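Robot cell check, Cametville line, November
Checked by: Torben Ostermann
Cell: Ellina, station 24

1. E-stop within reach of operator. OK. Tested from both sides.
2. Speed limit in teach mode, 200 mm/s. OK.
3. Gripper fingers clean and tight. Comment: light specks on the upper faces near the tip. Wipe before next shift.
4. Work area marked on table. Comment: tape edges uneven. One small piece crumpled at a corner. Replace by Thursday.

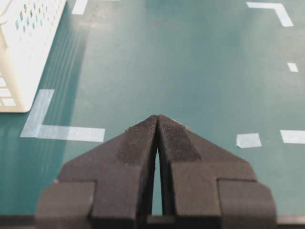
Items 3 and 4. Gripper fingers, table markings.

5. Baskets kept outside the marked area. OK.
6. Cable strain relief at wrist. OK.
7. Risk assessment on file matches current tool. Not OK. Sheet 348 still lists the old fingers. Ackermann to send the new one.

Open items go on work order 1529. Recheck items 3, 4 and 7 before sign-off.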